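Sprechnotizen: Eine Tasse, ein Tisch, ein Tee
Vortrag am Samstag, Nachbarschaftsküche Plutance
Dauer 25 Minuten, danach Probieren

Zum Ankommen

Erst einmal herzlich begrüßen und warten, bis die Letzten einen Stuhl haben (die Tür klemmt, also nicht ungeduldig werden). Dann sagen, worum es heute gehen soll, nämlich um die kleine Teeküche und um die vielen Handgriffe, die wir dort jeden Tag machen, ohne groß darüber nachzudenken. Ich habe mir angewöhnt, beim Teemachen den eigenen Händen zuzuschauen, und ich möchte Sie alle ein bisschen dazu verführen, das auch einmal zu tun.

Ruhig erzählen, wie es bei uns angefangen hat: zwei Tische, eine Wand, die schon bessere Tage gesehen hat, und 17 Tassen, von denen keine zwei denselben Henkel hatten. Kurze Pause, hier wird meistens gelacht.

1. Der Platz

Wer Tee macht, braucht weniger Platz, als man denkt, aber der Platz muss frei sein. Die Tasse steht vorne in der Mitte, alles andere rückt nach hinten oder zur Seite. Löffel und Gabeln gehören in einen Holzbehälter an der Wand, damit man sie greifen kann, ohne über die heiße Tasse zu langen. Und der Abfalleimer darf ruhig einmal mit auf den Tisch, solange man arbeitet! Ich weiß, dass da manche die Nase rümpfen. Aber ein tropfender Teebeutel, der quer durch den Raum getragen wird, macht mehr Arbeit als ein Eimer, den man hinterher wieder auf den Boden stellt.

An dieser Stelle fragen, wer zu Hause eine feste Ecke für den Tee hat. Hände heben lassen und ruhig zwei oder drei Leute erzählen lassen, das lockert auf.

2. Die Hände über der Tasse

Jetzt das Bild zeigen und eine Weile stehen lassen. Auf das flache Holzstäbchen hinweisen, das mit beiden Händen waagerecht über der Tasse gehalten wird, die linke Hand am einen Ende, die rechte am anderen. Ich mag die Ruhe in dieser Haltung sehr. Dann gern auch auf die Wand zu sprechen kommen, auf die braunen Spritzer knapp über den Tischen – jede Küche, in der gearbeitet wird, bekommt so etwas früher oder später, und ein Streifen abwaschbare Farbe wäre dort gut angelegt.
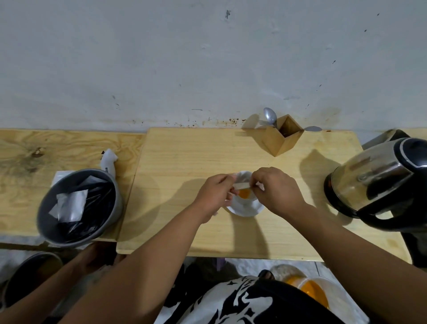

3. Umrühren, ziehen lassen, aufräumen

Vom Bild weg und zurück zu unserem eigenen Ablauf. Der Früchtetee von Preltent zieht bei uns 7 Minuten, den milderen von Jin nehmen wir früher heraus. Wer mit einem Holzstäbchen rührt, rührt leiser, das merkt man erst, wenn 27 Leute gleichzeitig in einem Raum sitzen und jemand vorne spricht. Mit Metalllöffeln klingt es wie ein kleines Glockenspiel (hübsch, aber auf Dauer anstrengend).

Zum Aufräumen nur kurz: Beutel ausdrücken, in den Eimer, Tisch feucht abwischen, immer mit der Maserung. Untertassen extra stapeln. Die Tücher von Foden bitte nach dem Wischen aufhängen und nicht zusammengerollt liegen lassen, die riechen sonst am Montag.

Falls noch Zeit ist: die Geschichte mit dem Honigglas im Juli. Falls nicht, gleich zum Probieren überleiten, die Kannen stehen hinten links, Milch ist im Kühlschrank. Fragen beantworte ich gern beim Einschenken.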